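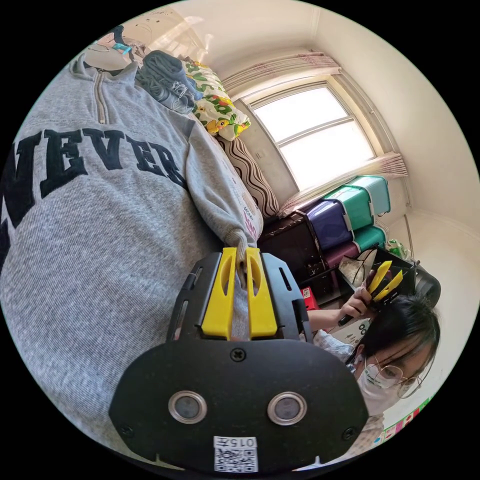

Textiles and Care, week 5 notes (Moen)

Cotton vs. blends - recap from last time. Cotton soaks up water, swells, dries slow. Polyester hardly takes any. Most sweatshirts a mix of the two, check the label.

Pilling: short fibers work loose, tangle up into little balls. Worse on blends - the polyester is strong so the pills hang on. Pure cotton pills drop off sooner.

Ribbed cuffs and waistbands. Rib knit = columns of knit and purl, stretches sideways, springs back. Loses it with heat. Wash at 40 or lower, dry flat if you can be bothered.

Shrinkage, 2 kinds:
relaxation - yarn was stretched at the mill, lets go in first wash
felting - wool only, scales lock togehter, no way back

Zippers: close before washing. Teeth snag knits.

Martindale test - rub sample against wool cloth, stop and check at 2000 rubs, grade pilling 1 to 5 (5 = no change). Billham handout has the grade photos, bring it to lab.

Read Eide ch. 2 before November lab. Skip the part on dyes, we do that seperately. Swatches due to Greta by noon.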